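What I changed in our collection rules this spring

I have been keeping the written rules for our hand-held gripper work since the project was a single page taped inside a cabinet door. In March I rewrote most of them. A few people at other labs asked to see the new version, and I can't share the file itself, so I am putting the main points here with my reasons where I have any.

The old rules had 27 entries and grew the way these things grow. Something went wrong, somebody added a line. By the end there were two lines about table height that disagreed with each other, and a line about a brand of tape we stopped buying. Leonor Salgado joined us in February and read the whole thing on her first day, and she came back with a list of questions longer than the rules. Most of her questions I could not answer.

So I went back through the review log for Liem, which is our name for the household cloth set. It covers socks, dish towels, washcloths, pillowcases and a few T-shirts. We had 727 recordings in it at that point. Reviewers had passed 432 and sent the rest back for one thing or another. I read every note on the ones sent back. It took most of two weeks, in the afternoons.

The largest group had to do with the start. The operator began recording with the gripper already on the cloth, or began with it so far off that the first several seconds were just table. The rule used to say "start near the object." Now it says to start with the fingers open, the item in view, and both hands settled, then wait one slow breath before moving. I know a breath is not a unit. We tried a timer with a beep and people flinched at the beep.

Second was resetting. For a while everyone put the sock back exactly where it had been, same angle, toe toward them, because that was comfortable. You end up with the same recording over and over. The new rule is that the item gets turned or moved between takes, and every fifth take it gets dropped from a little above the table and left however it falls. No smoothing it out after. People really want to smooth it out.

The third was speed. The Culis grippers we use have a light squeeze, and once you are used to one you get fast. Too fast is hard to spot while you are doing it. I wrote down "move as if you are handing someone a full cup" and that has done more than the number we had before.

Background came up too. We have three table tops in rotation, and I used to let people pick. They picked the one nearest the door. Now the sheet for the session says which one, and whether anything else may be on it. For single-item takes the answer is nothing else: no phone, no coffee, no spare sock. Pale cloth on a pale top stays in the plan on purpose. Two operators asked me to drop those pairings because the edges are hard to see, and I said no. People own beige socks and they own light tables.

The rule I had the most trouble wording is the one for failed grasps. Our habit was to stop and throw out the take if the fingers slipped. I think that habit was wrong. If you slip and can go again without touching the item with your other hand, go again and keep recording. If you have to use your other hand, stop, mark it as failed, and keep the file anyway. Failed files go in their own folder. Deleting is no longer something an operator can do from the station, and I am glad of that change more than any other.

Then there is wear. The finger pads loosen with use and the linkages get a bit of play in them. At the Undville site they had one gripper that did 402 takes between checks, and by the end of that run the tips no longer met evenly. It was hard to tell how far back the problem went, so all of it had to be looked at again. The check is now at the start of every session: close on a strip of paper, pull, see that both pads hold. It takes less than a minute. Write the gripper's number on the sheet while you are at it.

Privacy is short. Nothing with a name on it in view, no mail, no screens, no faces, no family photos on the wall behind. If something slips in, say so on the sheet and the reviewer will pull the file. You won't be in trouble for it. I put that last sentence in after an operator told me she had sat on one for three days worrying.

The new version has 7 sections and fits on two sides of one page. I cut everything that was advice and put it in a separate note called Fedisitz, after the old folder it came from, and reading that is optional. Leonor thinks a rule should be something you can check from the recording or the sheet, and anything else is advice. I mostly agree with her. The full cup line fails her test and I kept it.

Almost two months in, fewer files are coming back, though we also changed reviewers in that time, so I wouldn't lean on that much. What I still don't have is a good rule for where on a garment to take hold. For towels we say a corner. For socks we said the cuff, then either end, and now the session sheet names the end and the operator follows it.

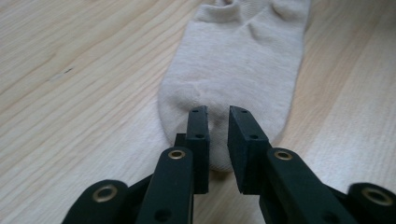

Toe takes are their own line on the sheet now, separate from cuff takes, and I'd like to get the same split done for the T-shirts before summer. Sleeves and hems are still lumped together there.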